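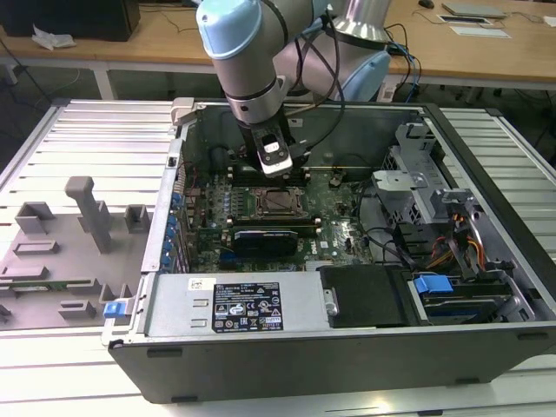
Open desktop tower with empty CPU socket and graphics card installed.

Equipment leases in bankruptcy: an interview with Huệ Phan

Huệ Phan practices in the commercial finance group at Nurmi, where she represents lenders and equipment lessors. Most of her files concern a single question, which she puts in plain terms: "Is it a lease, or is it a loan with the word 'lease' at the top?"

The label on the agreement does not settle the matter. Under the Uniform Commercial Code, the test turns on the economics of the deal. "I read the termination clause first, then the purchase option," Phan says. "If the customer can't terminate and can buy the equipment at the end for a nominal price, that is a security interest. The parties can call it whatever they like."

The distinction matters most when the customer files for Chapter 11. Under a true lease, the debtor must assume or reject the contract, and assumption requires that defaults be cured. Under a disguised loan, the lessor is a creditor, and an unperfected one if no financing statement was filed.

Phan points to a matter she handled for Hudmont, a lessor of office and computer equipment. Its customer, Drusley, held 2,886 items under 30 schedules to one master agreement. Hudmont had filed against the schedules signed at closing but not against those added in the following March. "The later schedules covered 246 items, and those were the ones with the one-dollar option," she says. "So we had a recharacterization risk and no filing in exactly the same place."

The dispute settled before a hearing. Phan will not discuss the terms, but she has since changed her forms. Each schedule now carries its own collateral description, and a precautionary financing statement is filed for every one. "The code allows you to file as lessor and lessee, and the filing alone doesn't count as evidence that the deal is a loan. I see no good argument against it."

Descriptions are a recurring problem. In a portfolio review for Nendutley, she found some 520 entries that read only "computer, various." Serial numbers are not always required – a description by category may be enough – but she asks for them where parts are likely to be swapped between machines. "A trustee will ask which unit is yours. You want to answer from the schedule."

On cross-default clauses she is more cautious. Courts differ on whether schedules under a master agreement are one contract or several, and she drafts for both outcomes. Her current work includes a revised master form for Hudmont, with the assignment provisions still under negotiation.

2024-11-07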